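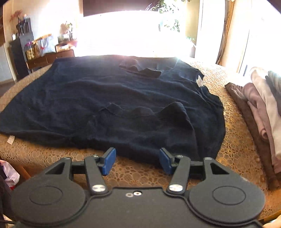 Skodness Terminal Update

Distillate deliveries from the Skodness terminal returned to normal rates on Wednesday, following repairs to the main transfer pump at Anevholm. Storage tanks at the site now stand at 94 percent of working capacity.
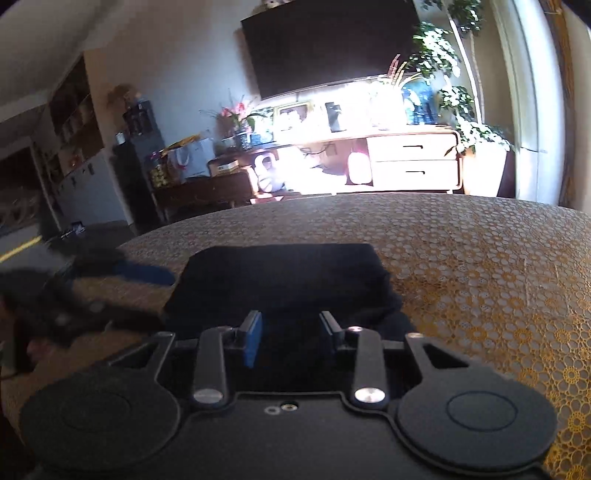 During the outage, Diltinent supplied regional customers by truck, with 25 loads leaving the Pugh depot each day. Heating oil customers on automatic delivery were not affected.
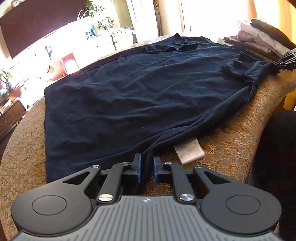
Emrys Rees, supply manager, has confirmed that the temporary limit of 200 gallons per order – introduced in February – will be lifted for all account holders. Orders placed before 5 p.m. will again qualify for next-day delivery.

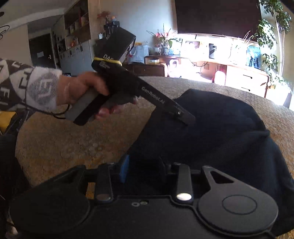
Winter Fill Contracts

Contract forms for the coming season are available at the Pugh office.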